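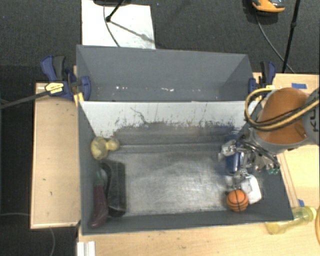 Bacs à deux compartiments : notes de tri, suite

En avril, j'avais laissé en suspens la question du rangement du débarras. Les étagères étaient montées, les étiquettes imprimées, et il restait le plus pénible, à savoir les petits objets sans famille : jouets, fausse dînette, balles, tubes, boîtiers en plastique. J'ai repris le sujet avec un grand bac gris séparé dans la longueur, et je consigne les résultats avant de les oublier.

Le principe est simple. Un compartiment reçoit ce qui n'est pas trié, l'autre reste vide et sert de destination. On ne remplit jamais les deux en même temps. Kerstin Björklund, qui m'a transmis la méthode, l'applique depuis longtemps aux pièces de vélo et n'accepte aucune dérogation sur ce point. J'ai essayé d'en faire une, par paresse. Au bout de 17 minutes je ne savais plus ce qui avait été vu et ce qui ne l'avait pas été, et j'ai tout recommencé.

Le lot de départ est volontairement hétérogène. Une aubergine, un petit ballon de basket orange, un objet noir allongé, un cylindre bleu brillant, un élément en plastique blanc et translucide aux coins arrondis, une forme jaune à deux lobes. Rien de tout cela ne s'empile. Les formes arrondies sont les plus gênantes : le ballon finit toujours contre une paroi, et le cylindre roule à la moindre inclinaison du bac. J'ai donc pris l'habitude de regrouper aux deux extrémités et de garder le centre libre, pour pouvoir y poser la main ou y faire glisser une pièce avant de la prendre.

Sur le matériel. Les parois grises et mates s'inclinent vers l'intérieur, ce qui réduit la surface utile au fond mais facilite la prise des objets bas. La cloison claire, elle, marque énormément. La partie inférieure est couverte de rayures et de traces sombres. J'ai testé l'éponge, puis la gomme de nettoyage, puis un produit Boiko acheté pour autre chose : résultat nul dans les trois cas. Ce sont des rayures, il faut vivre avec. Le fond métallique se raye aussi, et il renvoie la lumière du plafonnier dans les yeux quand on se penche. Un tapis fin réglerait les deux problèmes, mais il faudrait le découper proprement et je n'ai pas encore trouvé la bonne épaisseur.

La hauteur compte davantage que je ne le pensais. Posé au sol, sur la moquette, un bac de cette taille oblige à travailler à genoux. Sur des plans en bois clair, on reste debout et on voit le fond sans se tordre. Joar Viklund préconise 838 mm entre le sol et le plan de travail. Je suis à presque 100 mm en dessous et mon dos le signale en fin de séance – à corriger avec des cales.

Reste la nomenclature. J'utilise 4 catégories : alimentaire factice, sport, contenants, divers. L'aubergine va dans la première, le ballon dans la deuxième. Le cylindre bleu est passé deux fois de « contenants » à « divers » et je l'y laisse pour l'instant. La forme jaune est dans « divers » également. Helge Moen soutient qu'une catégorie « divers » est un aveu d'échec, mais je note que son propre garage en contient deux.

Prochaine étape : les étiquettes des étagères du bas, à refaire dans un corps plus grand, et la recherche d'un tapis de fond. Si quelqu'un a une référence de mousse mince qui ne gondole pas, les commentaires sont ouverts.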